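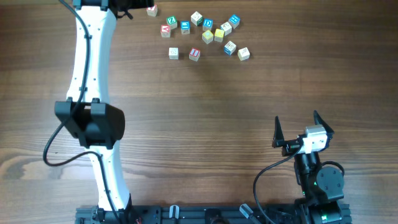 Does a longer arm need a different gripper from a short one?
In most bench work it needs a lighter one, and the finger shape matters less than the weight behind it.

I have argued this with Igor Procházka since November and we still disagree. He fits the same parallel jaws to everything and tunes the controller until the wobble goes away. My view is that the tuning hides a fault which should have been fixed at the wrist.

Our comparison used small wooden cubes, the painted alphabet sort. They are a fair test part: flat faces, sharp edges, no give, and they land at any angle when tipped out. We ran 600 picks with the Drukum jaws and 600 with the Pendo fingers, which taper to a point and open in a V. The Drukum set weighs 631 g with its motor. The Pendo weighs 237 g.

On the short arm the two were hard to tell apart. At full reach the heavier set overshot, and the correction pushed neighbouring cubes out of place before the jaws had closed. Procházka calls that a planning error. I would accept this if slowing the approach had cured it, but it only made the error smaller.

Pointed fingers have their own weakness. They hold a cube along two narrow lines, so a poor approach lets it turn in the grip. Tatiana Kadlec would add rubber pads. I would try a better wrist angle first, as pads wear and their thickness then has to be measured again.

Suppliers should print the weight with motor and cable included, next to the grip force. Graltomine still lists the bare fingers.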